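Wednesday, after lunch - arm club notebook, bench 2

Started late, the room key was at the front office again. Edeltraud Pfeiffer had the arm powered up by the time I got the laptop out, so we skipped the warmup routine and went straight to the gripper.

Last week's problem first. Fimel (our name for the pick script) was closing to the same width for every object and then timing out. I split the object list into its own file so each thing has its own close width and force. Took most of the first half hour because I had two copies of the config and kept editing the one that wasn't loaded. The old copy is now deleted. If anybody needs it, it's in the October folder.

Set the close limit for the glue stick at 217 counts. The marker setting is still a guess, do not trust it. Timeout raised to 2000 ms for everything. Edeltraud wants that lower before the meet at Innes and she is probably right, but I'd like one thing changing at a time.

Object set for the envelope task is the glue stick, the yellow Thank You envelope and the gray-blue one. Envelopes stay folded with the flap as is. We talked about flattening them and decided against it, the rules sheet from Giralden only says "stationery, as supplied." 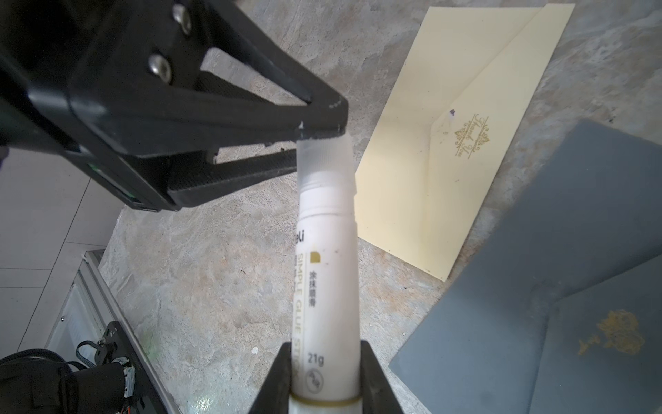
Wrist offset still bothers me. The number in the file was measured with the old finger mounts and I can't find who measured it or how. Plan is to redo it with the calipers from the wood shop, from the flange face to the fingertip, fingers closed. Write down both readings this time, and which finger.

Also checked the two screws on the upper finger. One took a little more turn, the other none. Marked them with paint pen afterward so we can tell if they move.

Cable run: I want more slack at the wrist before anyone runs the full rotation test. Edeltraud has a bag of hook and loop straps at home and will bring it. Until then keep joint 5 inside the soft limits, please. They are set in the file but the jog buttons on Clutano (the teach screen) ignore them, so it is on whoever is holding it.

Charger for the laptop is the one from 2013 with the taped end. Works if you don't bump it. Log files go up to 40 minutes before they roll over, so save by hand if you're in the middle of something.

To do
- remeasure wrist offset, both fingers
- marker close width
- ask about a second object file for the Innes table height
- new batteries for the calipers
- glue stick pick at three angles, log each run separately

Shut down at 4:40. Arm parked, e-stop in, key back at the office.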